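Prüfliste Haustechnik, Gebäude Festby, Werkstatt und Keller
Stand: 13. Dezember 2024

1. Hauptabsperrung Wasser
Zugänglich: ja. Schild vorhanden: nein.
Bemerkung: Handrad lässt sich schwer drehen. Schieber zweimal im Jahr ganz schließen und wieder öffnen, sonst setzt er sich fest.

2. Rohrbefestigung Kellergang
In Ordnung: teilweise.
Bemerkung: Schellenabstand an der Kaltwasserleitung stellenweise zu groß, Rohr hängt durch. Zwei Schellen nachsetzen.

3. Unterverteilung Werkstatt
Beschriftung vollständig: nein. Abdeckung fest: ja.
Bemerkung: Stromkreis 6 ist im Plan als Reserve geführt, versorgt aber den Kompressor. Plan ändern. FI-Prüftaste gedrückt, löst aus.

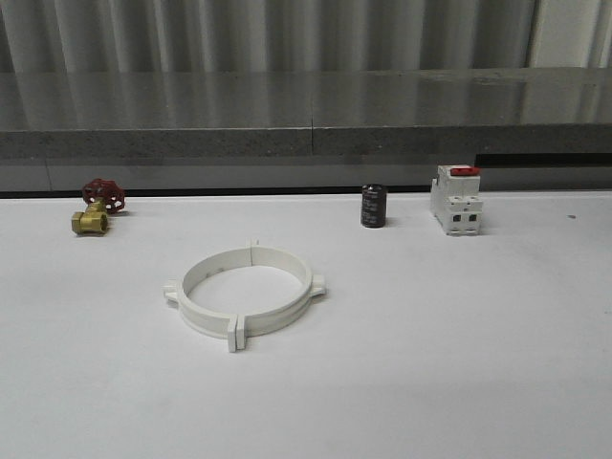

Laut Henanach gehört der Kompressor auf einen eigenen, deutlich beschrifteten Stromkreis, und der Plan sei schon bei der letzten Begehung bemängelt worden. Wird als Mangel übernommen, Frist 4 Wochen.

4. Feuerlöscher
Prüfplakette gültig: ja. Sichtbar aufgehängt: nein.
Bemerkung: Das Gerät am Kellerabgang steht hinter der Tür auf dem Boden. Halterung anbringen.

5. Fluchtweg
Frei: nein.
Bemerkung: Kartons von Brinside im Gang, Durchgang um rund 300 mm verengt – noch am selben Tag räumen.

6. Notbeleuchtung
Funktion: ja, außer Leuchte am Hinterausgang. Akku tauschen.

Nächste Begehung nach Behebung der Punkte 3 und 5.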